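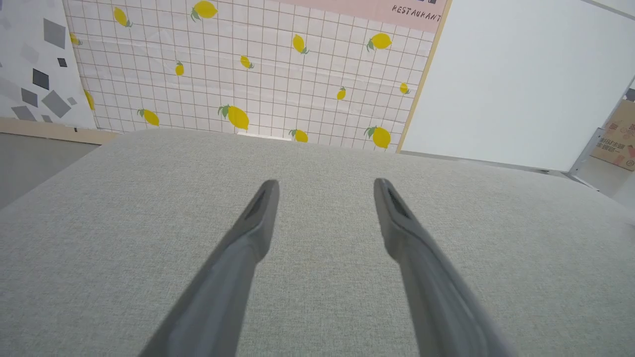
Estates Helpdesk
Ticket 2186
Site: McKinnon House, upper floor
Category: Heating and ventilation
Priority: Normal
Status: Resolved, monitoring

Summary
Users of the McKinnon suite reported that the room was cold on arrival in the morning and too warm by the middle of the afternoon. Adjusting the wall thermostat made no difference. The adjoining offices were not affected.

Initial report
The request was received through the staff portal in November. The reporting department stated that the problem had been present for some 20 working days before it was raised. Portable heaters had been used during that time. The department was asked to withdraw them, as they are not permitted under the site electrical policy.

First response
The room's heating schedule was checked remotely on the Kindari building controller. The schedule showed the correct occupied hours and a normal set point. The controller reported the room valve as fully open, with no alarms recorded. A site visit was requested.

First visit
The engineer found both radiators cold, although the controller was still calling for heat. The isolating valves were open and the supply pipe at the riser was at working temperature. The wall thermostat was tested against a hand-held thermometer and agreed with it to within a degree. The valve actuator was removed and the pin beneath it was found to be stuck in the closed position. The pin was freed and lubricated, and both radiators warmed up before the engineer left site.

The ticket was placed on hold pending confirmation from the department.

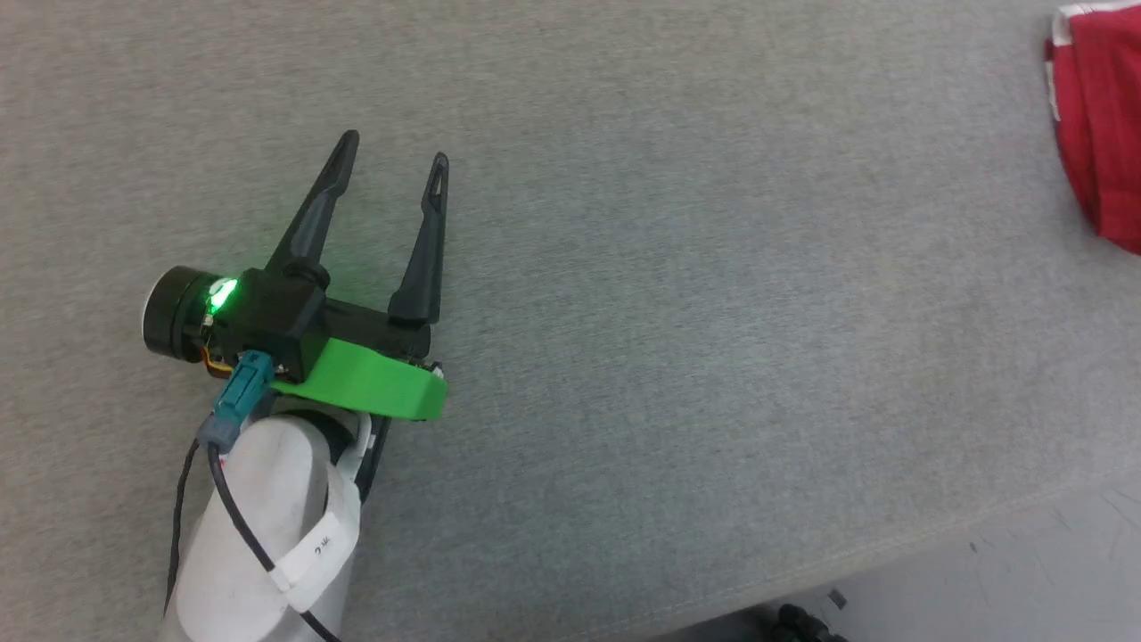 McKinnon suite, grey surface covering.

Reopened
The department replied that the room was now warm in the mornings but continued to overheat after lunch. Windows were being opened to compensate. The ticket was returned to the open queue and passed to Flumamach, who hold the controls maintenance contract for the site.

Second visit
Flumamach downloaded the temperature log for the room and for the office next to it. The two records were compared and found to be reversed: the thermostat in the suite was controlling the valve in the office, and the office thermostat was controlling the valve in the suite. The office receives direct sun in the morning only – by the afternoon it had cooled, and the controller responded by sending heat to the wrong room.

The labels in the controller dated from the last change to the partition walls. It appears that the point list was not amended when that work was handed over.

Action taken
The sensor addresses for the two rooms were exchanged in the Kindari software and the point list was saved under a new version. Each valve was then driven open and closed in turn, and the response was checked by hand at the radiator. The fallen label on the riser valve was replaced. A copy of the revised point list has been stored with the Flaltska drawings for the building.

Outstanding items
Stage 2 of the work, a check of the remaining rooms on the upper floor, is to be carried out at the next planned maintenance visit. There are 6 rooms on the list.
The actuator on the suite valve is serviceable but noisy. A replacement has been ordered and will be fitted at the same visit.

Note to department
Please leave the wall thermostat at its middle setting and keep the windows closed while monitoring is in progress. Any further difficulty should be reported as a reply to this ticket – a new request will be treated as a separate fault and may be delayed.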